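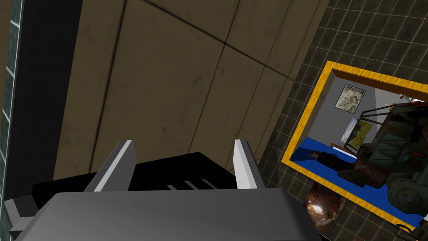 Dennis Clegg wrote in after last month's piece on the home charger queue to say that he has given up on a wallbox altogether and now does everything at the Hiltum hub, on the way back from the shops. He reckons he has spent two hours there in a month, most of it with a book, and he wanted to know why we hadn't said a word about the new battery units going in behind the bays.

Fair point, Dennis, and I've been itching to write about them! So this month's long item is all about the storage at Hiltum, which went live in June and which I think is the most interesting thing to happen to charging in our area for ages.

For anyone who hasn't used it, Hiltum has 14 bays. When it opened, the trouble was the supply. The cable coming into the site could feed perhaps half of those bays at full speed, and if you turned up at teatime with everyone else you got a trickle. I once watched my own car go from a lovely quick start to something I could have beaten with an extension lead, all in the time it took to buy a sandwich. A bigger grid connection was on the cards but the date kept slipping, and in the end the owners, Broltora, decided to put batteries on the site instead.

What they have installed is called Kassa, and it is made up of used car packs. I love this. Each pack has come out of an electric car, been tested, and been put back to work in a cabinet with 30 others. A pack that has lost a fair bit of its range is a nuisance in a car, where every kilo has to be carried up every hill, but it can sit on a concrete pad and be perfectly good company for years. The total comes to 907 kilowatt-hours of usable storage, filled up overnight when power is cheap and the site is quiet, then let out again through the afternoon and evening.

Pirjo Vuorinen, who looks after the site for Broltora, was kind enough to spend a good part of a morning on the phone with me. I asked her whether old packs of different ages and makes could really be made to work together, as that had always sounded like a recipe for trouble. Her answer was that each pack has its own small converter, so a tired one can take it easy while a fresher one does more of the work. If a pack goes wrong it is switched out and the rest carry on. She told me they have swapped 2 so far, and that both times the bays stayed open.

I also asked about fire, as several of you have raised it. The cabinets stand apart from one another and well back from the bays, with a block wall between them and the footpath. Every pack has its temperature watched all day and night, and they are never charged right to the top or run right down. Pirjo said the local fire crew came for a walk round before the switch-on and asked for wider access on the north side, and that was done.

Now the bit you really want to know - does it make any difference when you plug in? I went along at half past five, which used to be hopeless, with the car nearly empty. Eleven other cars were on charge. Mine went straight up to its top rate and stayed there until it was past half full, when it eased off as it always does. I was so pleased that I forgot to get my sandwich. A friend with a bigger car tried the next evening and had much the same story, though one bay at the far end wouldn't talk to her card and she had to move along.

Prices haven't changed for now. Pirjo wouldn't promise anything for the winter, but she did say that a cheaper late-evening rate is being looked at, and I'll pass on the details as soon as I have them. If you've got views on what hours would suit you, send them in and I'll bundle them up for her.

Next in line is Pletham, a smaller site with fewer bays and an even thinner cable (those of you who have tried it on a bank holiday have my sympathy). Broltora hope to have cabinets there by spring. The ground works have to come first and part of the car park will be coned off, so do check the app before you set out with a low battery.

Do keep your Hiltum reports coming as well, good or bad. Bay number, time of day and the best speed you saw are the most useful things to include - and Dennis, let me know what you're reading.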